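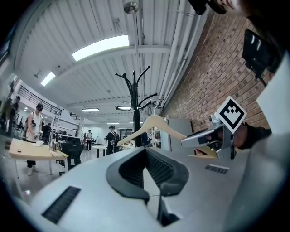 Séance 2 - Les aérosols : valve et propulseur

Le boîtier contient un produit actif et un gaz sous pression. À l'appui, la valve s'ouvre et le mélange sort par le gicleur.

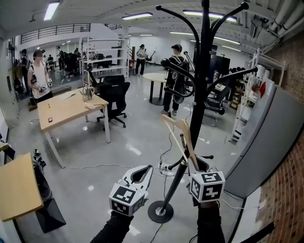 Le propulseur fixe la taille des gouttes. Une laque sort fine, une mousse gonfle à l'air. Conserver tout boîtier loin d'une source de chaleur : un bureau où l'on pose une bouilloire électrique ne convient pas - à noter pour l'étiquetage.

Commentaires
Femley : La séance 3 est en ligne ?
M. Doucette : Oui, vendredi.

À lire aussi
- Remplissage à froid
- Essais Nastholm

Contact : Mackenzie Doucette - Haut de page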